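Cómo aplicar aceite duro a una mesa de madera

Inicio > Bricolaje > Acabados

El aceite duro es un acabado de poro abierto que protege la madera sin formar una película gruesa. Se aplica con trapo o con brocha, se repara por zonas y no exige más herramientas que una lijadora orbital, aunque en una mesa pequeña basta con un taco y algo de paciencia. Esta guía sirve para tableros macizos y para chapa de buen grosor. En chapa fina conviene lijar solo a mano.

Material necesario

Lijas de grano 80, 120 y 180
Taco de lijar o lijadora orbital
Aspirador con cepillo
Aceite duro para interior (nosotros usamos Nuchit mate)
Brocha plana de cerda natural
Trapos de algodón que no suelten pelusa
Estropajo blanco, sin abrasivo
Guantes de nitrilo
Cubo metálico con tapa y agua

Paso 1. Comprobar el acabado anterior

Deje caer unas gotas de agua sobre el tablero y espere cinco minutos. Si la madera las absorbe y se oscurece, está sin tratar o el aceite viejo se ha agotado. Si quedan en forma de gota, hay barniz o cera. El barniz se elimina lijando o con decapante. La cera se retira con esencia de trementina y un trapo, cambiándolo a menudo, antes de tocar la lija. Lijar sobre cera solo sirve para atascar el grano.

Paso 2. Lijar

Empiece con grano 80 si hay barniz o manchas profundas; con 120 si la madera está en buen estado. Lije siempre en el sentido de la veta y solape cada pasada con la anterior. Los cantos se hacen a mano, con poca presión, porque la máquina los redondea enseguida.

Entre grano y grano hay que aspirar. Una partícula suelta de 80 deja un arañazo que el 180 no borra y que el aceite marca mucho. No suba de 180: una superficie demasiado pulida cierra el poro y absorbe mal el producto.

Para ver si queda alguna marca, apague la luz del techo y ponga una lámpara a ras del tablero. Las rayas que cruzan la veta se distinguen bien; las líneas que van con ella suelen ser el propio dibujo de la madera y no hay que perseguirlas. 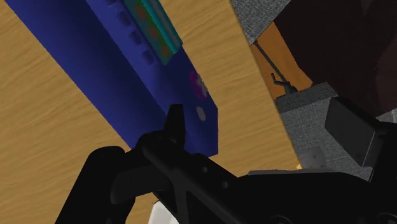
Paso 3. Levantar el repelo

Pase un trapo apenas húmedo por todo el tablero y deje secar dos horas. La fibra se levanta y la superficie queda áspera al tacto. Repase con grano 180 muy suave, sin apretar, y vuelva a aspirar. Este paso se puede omitir en muebles que no se vayan a limpiar con agua, pero en una mesa de comedor merece la pena.

Paso 4. Primera mano

Remueva bien el bote, sin agitarlo. Los mateantes se depositan en el fondo y, si no se mezclan, el primer tercio sale satinado y el último casi blanco. Temperatura de trabajo: más de 15 grados.

Extienda una capa fina con la brocha, por tramos, y espere el tiempo que indique el fabricante – en nuestro caso, 15 minutos. Después retire todo el sobrante con un trapo limpio. El tablero debe quedar sin charcos ni zonas brillantes. El exceso que no se retira tarda días en secar y queda pegajoso.

Paso 5. Segunda mano

Deje pasar una noche entera con la habitación ventilada. Frote con el estropajo blanco, quite el polvo y repita la operación con la mitad de producto. En maderas muy absorbentes, como el pino o el fresno, puede hacer falta una tercera mano en las testas.

Trapos: atención

Los trapos empapados en aceite pueden arder solos si se dejan arrugados. Métalos en el cubo con agua nada más terminar, o extiéndalos al aire libre hasta que estén rígidos. No los tire a la basura hechos una bola.

Secado y mantenimiento

La mesa se puede usar con cuidado a las 24 horas. El curado completo lleva hasta 15 días; hasta entonces, nada de manteles de plástico ni de vasos mojados. Para la limpieza diaria basta un paño con agua y jabón neutro. Una vez al año – o cuando el agua deje de formar gotas – se da una mano muy fina de mantenimiento, sin lijar antes.

Comentarios (2)

Lilibeth Aquino
¿Se puede aplicar sobre una mesa teñida? La mía lleva tinte al agua Vellix, color nogal.

Rodel Javier
Sí, si el tinte está seco del todo. Sáltese el paso 3, que se lleva el color, y pruebe antes por debajo del tablero.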